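Workshop > Cells > Velar bench cell > Gripper and fixture check

We use cookies to remember which checklists you've opened. OK / Settings

Velar cell, gripper and fixture check
Done by Senga Nisbet, May 7, 2026. Arm powered down and locked off first, please!

1. Finger screws – OK. All nipped up with the hex key, none of them moved.
2. Linkage play – OK, a touch more on the left than I'd like (Kwame Laryea reckons it's fine until September, and I'll take his word for it).
3. Fingertip pads – OK. Brushed the ridges out, bit of grey dust, nothing worse.
4. Processor tray – COMMENT. I'd like the part sitting squarer before we let it pick at full speed, so I've put it down for a look at the place position. 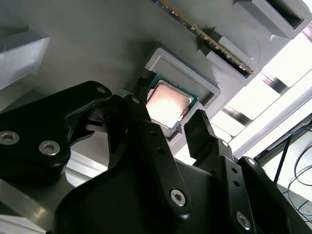
5. Memory slot – OK. Module goes in and out by hand without a fight. Don't touch the gold contacts, I mean it.
6. Fixture board – OK. No cracks that I could find, and I went round every block with a torch.
7. Cables – OK, ties all holding.
8. Cycle counter – 3,129. Next grease is 800 cycles from here, so write it on the card!

Still open: item 4, and 2 spare pads to come from Drundbridge. I'll chase them – again.

Trellcombe workshop, ext. 16 | Back to top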